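4.2 Hanging storage for stemmed glasses

The second group of storage items covers everything that holds a glass by its foot or stem and leaves the bowl free. In the Terkau households these fell into two types: rails fixed under a wall cupboard, and free-standing holders kept on the worktop or the dining table. The rails are treated in Section 4.3 together with the other fixed fittings. Here we deal only with the free-standing holders, which came up far more often in the interviews than we had planned for.

Of the 30 households in the sample, 13 had a free-standing holder in use at the first visit. A further 4 owned one but kept it in a box or at the back of a cupboard. The share was higher in the flats at Namholm than in the terraced houses, and the people we spoke to there mostly put it down to cupboard height. The wall units in the Namholm flats have fixed shelves, and a wine glass with a long stem will not stand upright on any but the top one.

A typical holder has a heavy base, a single upright and a set of bent wire arms. The glass is turned over and its stem slid into the arm so that the foot rests on the wire. Holders of this kind take up little of the worktop at the base but a good deal more above it, and this difference explains many of the complaints. Respondents judged the space they needed by the base. Once the glasses were hung, the outermost bowls stood well clear of it on every side, and things that had been put down close to the holder had to be moved away again. The usual neighbours were coasters, a fruit bowl, the kettle and some sort of dish or bottle rack. Figure 2 shows a filled holder on a marble-patterned surface, with an orange wooden rack set at an angle in the back corner.

Loading order mattered. Where the arms are set at different heights, the upper glasses can get in the way of the lower ones, and most respondents had settled on filling from the bottom without having thought much about it. Those who filled from the top said that they knocked glasses together more often, although we have only their word for this. Balance was raised as well. A holder with all its glasses on one side was felt to be unsafe even where the base was heavy enough to keep it standing, and several people moved a glass across to the other side as soon as one was taken for use.

Curled arms were liked for their looks and disliked for everything else. A straight arm with a small lip lets the stem go in along one line. A curled arm asks for a turn of the wrist, and the glass often comes to rest at a slant. Respondents differed over whether this was a fault. Some corrected each glass until it hung as straight as it would go. Others left them as they fell – one household had stopped noticing until we asked. We recorded the lean of each glass at both visits but have not used the figures, as the glasses had often been handled shortly before we arrived.

Cleaning was the other main topic. Chrome and other polished finishes show finger marks and water spots, and drips from freshly rinsed glasses collect on the base. Around half of the respondents with a polished holder dried the glasses with a cloth before hanging them, some only when visitors were expected. The rest hung them wet and wiped the base afterwards, or put a folded tea towel underneath. Dust on the foot of the glass, which faces upwards when the glass is hung, was mentioned less often than we had expected from the pilot work at Kandgate. The foot does not touch the drink, and most people were content to rinse it together with the rest.

The method used for recording the holders follows Sperling's scheme for open shelving, with one change. Rosemarie Sperling's original form lists an item by the shelf or surface on which it stands and takes its outline at that level. For hanging storage we added a second outline, taken at the widest point of the load, and noted every object lying between the two. Small flat things such as coasters are almost always found in this outer zone, as they can be slid under the glasses where nothing taller will fit. Racks and upright panels are found beyond it, usually pushed back towards a wall or corner. The revised form was tried out in February in the Villanueva test kitchen and then used without further changes for the second round of visits.

Two limits should be kept in mind. The outlines describe a holder as it stood when we saw it, and a half-empty holder takes up less room than a full one. We also did not weigh the bases, so the remarks on balance rest on what people told us and on our own handling of the holders. Both points are taken up again in Section 6, where the free-standing holders are compared with the rails.

Figure 2. Free-standing chrome holder with curled wire arms and hanging wine glasses; flat orange-yellow disc beside the base, slatted wooden rack in the back right corner.

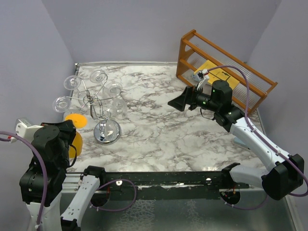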